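Open Days Should Be Slower

Hatberg opened its kitchen lab to the public in September, and I went because a neighbor had a spare ticket. There were 40 of us in a room meant for fewer. I came away thinking the company had shown us the wrong thing.

The talk came first. It lasted 38 minutes and was mostly charts. We were told about the Lapointe project, which is meant to help people who can no longer manage breakfast alone, and about the 900 hours of practice behind it. I don't doubt the hours. But a chart can't tell you if you would want the machine near your mother's toaster.

Then we were let into the kitchen, in small groups, and it was much better. A robot arm over a kitchen counter is a plain sight. It moves, it stops, it waits. People around me got restless during the waiting. I thought the waiting was the most useful part of the day. My mother is 72, and she waits in her kitchen too. If a machine is going to work there, I want to know how long it stands still and how much counter it takes up while it does. 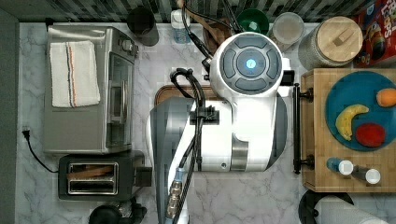 Companies worry that a slow demonstration will make them look bad. I think they have it backward. A fast, polished show makes me ask what was left out. I saw one of those at Zuvow a while back - music, lights, the whole thing over before I had found my seat - and I couldn't tell you now what the robot did.

So my advice to Hatberg is to cut the talk and give each group twice as long at the counter. Let people stand there and get bored. Let them ask about cables and cleaning and where the toast goes. Those were the questions I heard on the way out, and the staff had already moved on to the next group.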